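Brirna Tall Cabinets: Your Questions Answered

Last updated September 3, 2023

Hello, and thank you for stopping by! We put this page together when we noticed that the same questions kept landing in our inbox at Erden, most of them very good ones, and it seemed a shame to answer them one at a time when so many of you are wondering the same things. It covers the Brirna tall cabinet in its one-door version. If you have the low sideboard, most of the cleaning advice will still apply, but the hinge section won't, so please write to us before you take anything apart.

Where is the best spot for a tall cabinet?

Anywhere the door can open all the way without bumping into something, and where you can get it tight against a solid wall. We see a lot of them in hallways, where they swallow coats and vacuum cleaners, and quite a few in bedrooms and home offices. Before you settle on a place, open the door fully and stand where you would stand to reach the top shelf. If you're squeezed against the bed, try somewhere else! Keep it away from radiators too, and out of strong afternoon sun if you can manage it, as the door color will shift a little over the years wherever the light hits it hardest.

Do I really have to fasten it to the wall?

Yes, please, every single time, even if you live alone and don't own so much as a cat. A tall piece of furniture can tip when the door is open and the weight inside sits toward the front. The bracket goes at the top, at the back, and the screws that come with it are meant for solid walls. Drywall needs a different anchor, and the person at your local hardware store will be happy to point you to the right one if you tell them what kind of wall you have. Renters often ask us whether they can skip this step. We'd rather you asked the landlord for permission and filled a small hole when you move out.

Can I put stickers on the door?

You can, and we're always a bit delighted when people do. A big plain door is very inviting, and a handful of stickers makes it feel like somebody lives there. They go on best when the door has been wiped with a barely damp cloth and left to dry overnight. Press from the middle outward with your thumb or a soft cloth, and leave the edges for last so that air has somewhere to go.

A few customers ask whether the stickers should follow a theme. We've never thought so. A bandage and a clapperboard can share a door with a classical bust and a big round button, and they look perfectly at home together when you keep to blacks, grays and whites and leave plenty of plain door between them. Tilting one or two also helps, as a row of perfectly straight stickers tends to look like a notice board.

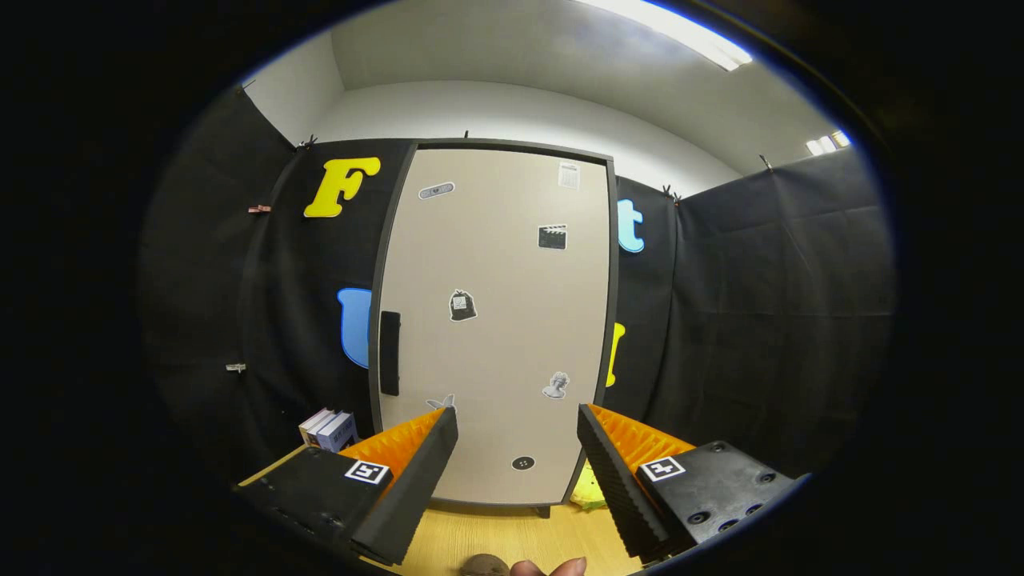

Phromma wrote back to us that plain really is nicer, and that after two years of stickers on a bedroom door the whole lot came off in an afternoon and the room felt calmer for it. We take the point completely! Some people want a quiet door, and if you share the room with somebody it's worth talking it over first. A nice compromise is to keep the stickers on the inside of the door, where you'll see them every time you reach for a sweater and your guests never will.

How do I get old stickers off without hurting the finish?

Slowly, and with warmth. Set a hair dryer to low, hold it a hand's width away and keep it moving over the sticker until the edge starts to feel soft. Then lift a corner with your fingernail and pull it back flat against itself, close to the door. Pulling straight out toward you is what leaves half the paper behind. If some glue stays on the surface, put a drop of cooking oil on a cloth, rub it in small circles, give it a few minutes, and wash it away with mild dish soap and lukewarm water. Please don't use a razor blade, a scouring pad, nail polish remover or anything with bleach in it. We've had sad emails about each of these.

There's a shadow where the sticker used to be. Is the door ruined?

Probably not. Part of what you're seeing may be a thin film of glue that catches dust, so go over it once more with the oil and soap before you give up. If the mark is still there afterward, the rest of the door has most likely changed color a little in the daylight while the covered part stayed as it was. It evens out with time once the door is bare, though we can't promise how quickly, and a sunny room will do it sooner than a dark hallway. Some of you have told us you simply put a slightly larger sticker over the spot, and we can't argue with that.

How should I clean the door and handle day to day?

A soft cloth, lukewarm water and a drop of dish soap will see to nearly everything. Wring the cloth out well before you start, and dry the door with a second cloth when you're done, paying special attention to the edges, where water likes to sit. Go around the stickers if you have any, always wiping away from their edges. Long handles collect more fingerprints than you'd think, particularly the dark ones, and the back of the handle is the part everybody forgets. Run a folded cloth down behind it when you do the dusting and you'll never have to scrub.

The door has started to hang a little crooked. What can I do?

This happens to most tall doors in their first year, and it's a small job. Empty any baskets or hooks hanging on the inside of the door before you begin, or you'll be adjusting against their weight. Each hinge has 2 screws you can reach with an ordinary Phillips screwdriver. The front one moves the door sideways, and the one behind it moves the door in and out. Give the screw a quarter turn, close the door, step back and look along the edge. Then another quarter turn if it needs it. Start with the top hinge, as it usually does most of the good, and ask someone to hold the door if you loosen anything further than that.

If the door looks straight but won't stay shut, check the floor before you blame the hinges. Older floors can slope quite a bit, and a cabinet that leans forward will let its door drift open no matter what you do to the screws. The leveling feet turn by hand once the cabinet is empty. Take the wall bracket off while you do this and put it straight back on afterward.

Can I change which side the handle is on?

Not on this one, I'm afraid. The holes are drilled through at the factory for one side only, and the hinges are set to match. You can choose a left or right handle when you order, so it's worth standing in the room for a minute and pretending to open the door before you decide. Exchanges are possible as long as the cabinet hasn't been assembled.

How much weight can the shelves take?

Each shelf is meant for ordinary household things: folded clothes, bedding, board games, files, a reasonable number of books. Put the heavy things at the bottom, always. Winter blankets and suitcases are fine up high. If you want to store something really heavy, like a sewing machine or a case of canned tomatoes, set it on the floor of the cabinet, where it won't bow anything and won't land on your foot.

It smells new inside. Will that go away?

It will. Leave the door wide open for a few days with a window cracked, and hold off on putting in clothes until the smell has faded. A small open bowl of baking soda on the middle shelf helps it along. Wiping the shelves once with soapy water and drying them thoroughly is also a good idea before you move in your linens.

Can I still get spare parts?

Yes. We keep hinges, shelf pins, feet and handles for every Brirna cabinet we sell, and the part numbers are on the last page of your assembly booklet. The handle screws are part 577 and the full hinge set is part 781. Small parts usually go out within 5 working days. Replacement doors take longer, as they're made to order at the Gestel workshop, and the next batch is planned for October. A new door may look a shade different beside an older cabinet frame until it has had some daylight, so please don't worry if the match isn't perfect on the first evening.

I've lost the assembly booklet. Can you send another?

Gladly. Send us a message through the contact form with the word "booklet" in the subject line and your order number if you still have it. If you don't, tell us whether the handle is on the left or the right and what color the door is, and we'll find the right one for you.

My question isn't here. What now?

Write to us anyway! We read everything that comes in, and a good part of this page began as somebody's email. A photo of the problem with the door open and another with it closed will save us both a round of messages.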